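### 4.2 How much of the variety is real?

Collection papers tend to report one number, the count of demonstrations, and let the reader assume that a larger number means a wider range of behavior. We made the same assumption when we planned our own set. We no longer think it is safe, and this section explains why we give three counts where one would look better in the abstract.

The Cullero set contains 548 recorded episodes. Of these, 483 passed the first check, which only asks whether the log is complete and the joint readings and video line up in time. It says nothing about whether the episode is useful. Přemysl Matoušek then went through the 483 by hand and grouped them by starting layout, treating two layouts as the same if no object had moved by more than its own width. He was left with 129 groups. Ruwan Jayasinghe repeated the grouping without seeing the first result and disagreed on two of them, both borderline. 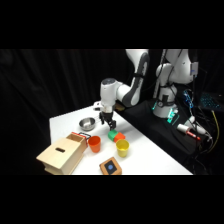

Operators were told to vary the layout "freely" between episodes, an instruction we took from earlier work at Allomow and now regret. People have habits. The operator resets the table, puts each thing back near where it was, and starts again. Every object in our set has a region of the table that it rarely leaves. A layout like the one in Figure 3, with the green block close against the orange-red one behind the yellow cup and the metal bowl farther back on the other side, uses the depth of the table reasonably well, but a policy that sees many near copies of it can do well by learning where to reach and paying little attention to what is there. We can't rule out that some published results on tables of this kind rest on exactly that. We can't rule it out for our own either.

The usual reply is that small shifts between resets act as free augmentation. We tested this. Kamlesh Kandpal trained the same policy twice, once on all 483 episodes and once on a subset with a single episode per group, and ran both on layouts drawn by a script that ignored our operators' habits. The larger set did better on layouts close to the training groups. On the remaining layouts we could not tell the two policies apart. Extra episodes bought us smoother motion near familiar positions, and we saw no sign that they bought anything else. The test is a weak one, run on one table with one family of objects, and we would not want it quoted as a general law.

A second concern is what an episode is supposed to show. Our instructions name a goal for each recording (a block into the bowl, a cup moved aside, a drawer closed), but the label is written before the operator starts and is not checked afterward by anyone other than the operator. Nghĩa Dương found episodes where the motion plainly served a different goal from the one in the label. Throwing these out is easy. Harder are the recordings in which the arm waits above the table while the operator makes up their mind. In a log, a pause over an object and a careful approach to it look much alike, and a learner that copies actions will copy the pause.

**Figure 3.** Two views from the Cullero collection table. The layout includes two cups, two blocks, a metal bowl and a wooden box with a drawer.
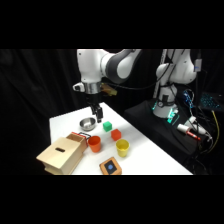 We considered trimming the pauses automatically with the Bukar filter, which drops any stretch where the gripper moves less than a set distance. It removed most of the waiting. It also removed the slow final part of many grasps, the part we most wanted to keep, and raising or lowering the threshold only traded one loss for the other. In the end we left the pauses in and marked them by hand. Marking took longer than recording had, a cost that does not appear in any hours-per-task figure we have read, including the one in our own July report.

Santeri Suominen has argued that all of this will wash out at scale. It may. We have not seen the experiment that would show it, and a set ten times the size gathered under the same loose instruction would, on our evidence, mostly contain more of the same layouts. For the comparison with Xie in Section 5 we therefore use the 129 groups as the unit of size and report the episode count next to it.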